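Workshop notebook – conveyor bench, Sinholm line
20 May 2026

Spent most of the day on the belt and how it sits over the bins. Teresa Czarnecka had left a note that the tracking was off again after the weekend, so I started with that. Slackened both tension screws, centred the belt on the tail roller, then brought them back up a quarter turn at a time. It held for a full ten-minute run at low speed. At the higher setting it still creeps towards the far rail, but slowly, and it stops before it touches.

Wiped the belt down with the Umik cleaner before doing any of this. The green surface marks easily and the old tape residue was worse than I thought. Two passes with the cleaner, one with plain water, then left it alone over lunch. Do not use the Kaczorowski spray on it, it leaves a film and parts slide about on it. That bottle has gone back to the metal shop.

Checked the level while I was down there. The near side was 3 mm low at the leg, so I wound the foot out and locked it. The legs take up to 131 kg each according to the sheet, far more than we will ever ask of them.

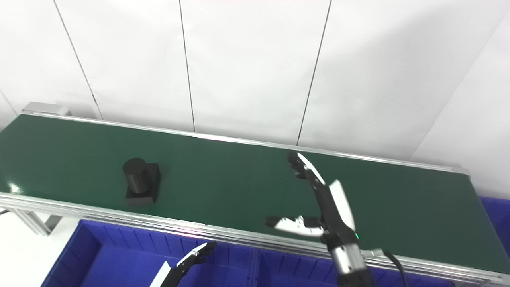

Bins next. The blue ones go along the near side, under the rail, pushed up close enough that a part coming off the edge drops inside the lip. They had drifted out again, probably from sweeping. I want a strip of wood screwed to the floor as a stop – asked Teresa, she is fine with it as long as it can come up again in August when the floor is redone.

The black test piece (cylinder on the block base) is still the one to use for placing. It is best set down near the middle of the belt's width with the block flat. We have one spare from Dirnutetti, but the base on that one rocks slightly and wants a rub on the flat plate before it goes anywhere near the line.

Bench power supply tripped once at 14:20, on start-up. Reset and it was fine. No idea why. If it does it again I will swap the lead first.

Parts to order: drive belt, length 530, and a pair of feet to match the ones we have. Allen key set is short of the 2 mm, please put it back if you have it.

Tomorrow: higher speed again, tail end only, and cut the strip for the bins.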